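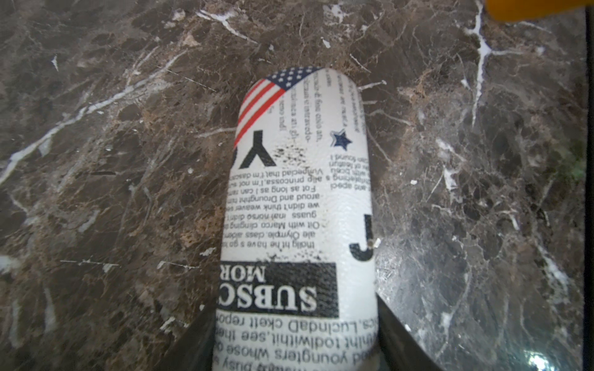
How to Clean a Polished Marble Floor

Sweep first with a soft broom or dry dust mop. Grit scratches the polish, so go over the corners twice.

Mix a capful of pH-neutral stone cleaner into a bucket of warm water. Skip vinegar, lemon and bathroom sprays. Acid leaves dull spots that only a re-polish will fix.
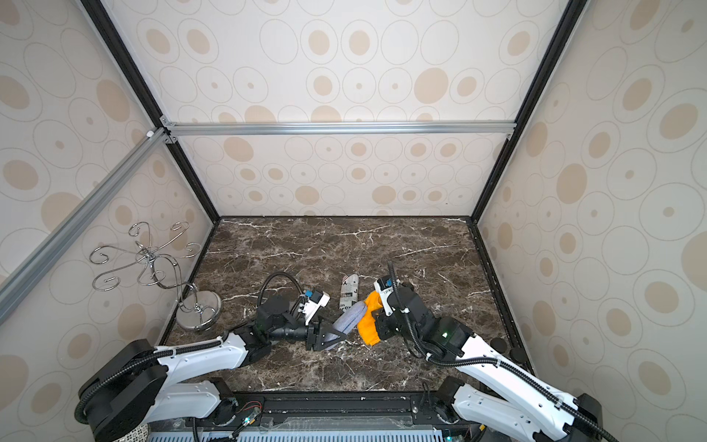 Wring the mop until it stops dripping and work toward the door in small sections. Change the water when it looks gray. Dry each section with a clean towel, then keep shoes off for 30 minutes.

Wipe up coffee, wine or juice right away. Blot it, don't rub.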